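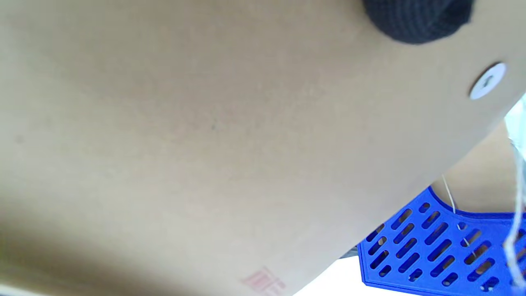 Cardboard close up, one of the white fasteners, bit of navy knit, blue crate in the corner.

# Ferano flat-pack storage box, large

Quick one, got a closet half done and want to get back to it.

Bought two of these for winter stuff. Sweaters, hats, scarves, the heavy socks. Everything was living in plastic crates before and the crates are fine but they have holes in the sides, so dust gets in, and the knits snag on the rim. Wanted something with solid walls. Didn't want to spend much. Paid 14 dollars each at Drerkow, the one out past Villgate.

**Putting it together**

Comes flat. Fold the sides up, tuck the flaps, push the fasteners through. Instructions are one drawing on a slip of paper and the drawing is bad. First box was slow going, got a side panel backwards and had to pop everything out again. Second box no trouble at all. The fasteners are stiff - use your thumb on the inside and push hard. No tools.

One fastener in box number two never really clicked. Holds, but I can turn it with a fingernail. No spares in the pack which is cheap of them.

**The cardboard**

Better than I expected. Smooth, matte, doesn't shed that brown fuzz all over wool. That was my big worry. Had a Deng box before this, rough inside, and I was picking lint off a black cardigan until May. None of that here.

Color is plain tan. There's a little red printing on it, very faint, I can't make out what it's supposed to say. Doesn't bother me, it goes in a closet.

Walls stay pretty straight when it's full of sweaters. I would not put books in it. Tried it with shoes for an afternoon and the bottom sagged in the middle, so back to clothes.

**Size**

Takes all my sweaters folded in thirds, plus hats stuffed down the sides. Bigger than the crate it replaced. Slides onto the top shelf with a little room, but measure yours first, my neighbor Jailson Trindade got the same one and his shelf was too shallow. He keeps it on the floor now with blankets in it and seems happy enough.

**Stuff I don't like**

- no handles. Big miss. You end up hugging the thing to get it down
- no lid either, lid is sold seperately
- no spare fasteners
- has a smell for the first couple days, like a new shoe box. Leave it open in the hall

**Stuff I do**

- doesn't snag knits
- folds flat again if you're careful with the flaps
- light, even packed

Would it survive a damp basement? No idea, mine are upstairs. I woudn't try it. The plastic crates are keeping their job for garage things and wet boots.

Listing at Drerkow had 387 ratings when I looked and lots of them complain about the fasteners. Fair. Most of those people seem to have been moving house with it though, and it's a closet box.

4 out of 5. Would be a 5 with handles. Getting one more for the scarves that didn't fit, and maybe the lid if it ever goes on sale.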